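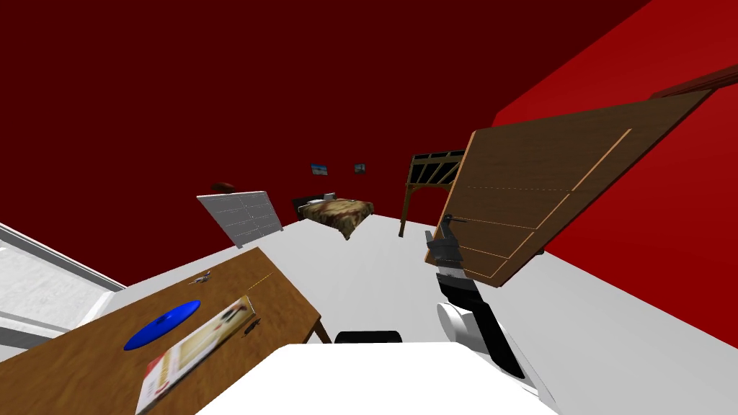 Wálter Correa在Lokska街角开的小馆子只有28个座位，菜单上常年不换的是一道炖鸡：鸡腿肉先煎后炖，加洋葱、青橄榄和一勺芥末，盛在深盘里，旁边配米饭。

“这是我母亲的做法，不过她不放芥末。”他说，“芥末是我后来在Kemetow打工时学来的。那家店的厨师什么都要抹一层芥末，我当时很烦，回家试了一次，觉得配鸡还可以。”

他在Kemetow待了2年，先洗碗，后来切菜，最后才轮到看炉子。问他学到什么，他想了一会儿，说是煎鸡皮的时候不要翻来翻去。“鸡皮朝下放进锅里，手就拿开。等它自己松了再翻。新来的人总忍不住要动它，皮就粘在锅底了。”

洋葱他坚持切得很细，用小火炒到发软，颜色不能深。橄榄要去核，提前用清水泡一夜。“不泡也能吃，就是咸，咸了客人会一直要水。”汤底用鸡骨架熬，只加一点盐，每天早上现做，卖完就没有了。

去年9月，店里试过把这道菜换成牛肉，结果不到一个星期又换了回来。Correa说那几天电话不断，有位老客人进门看了菜单，转身去了隔壁的Triệu吃米粉。“我不怪他。Triệu的米粉我自己也常去吃。”

眼下一个晚上大约能卖出100份，其中不少是外带。外带的汤汁另外装盒，米饭不会泡烂。他建议带回家的客人把鸡肉倒进锅里，盖上盖子慢慢热，别用大火。

想在家做的人常来问配方，他都照实讲。鸡腿最好带骨，去了骨的炖出来没有味道；没有青橄榄，可以换成腌黄瓜，味道不一样，但也下饭；白酒可放可不放，他母亲从来不放。“有人问我要炖几分钟，我说不上来。筷子能扎进去，肉还没从骨头上掉下来，就可以关火了。”

至于甜点，店里只有一种焦糖布丁，是他妻子做的，配方他不清楚。“你得去问她，她也不一定告诉你。”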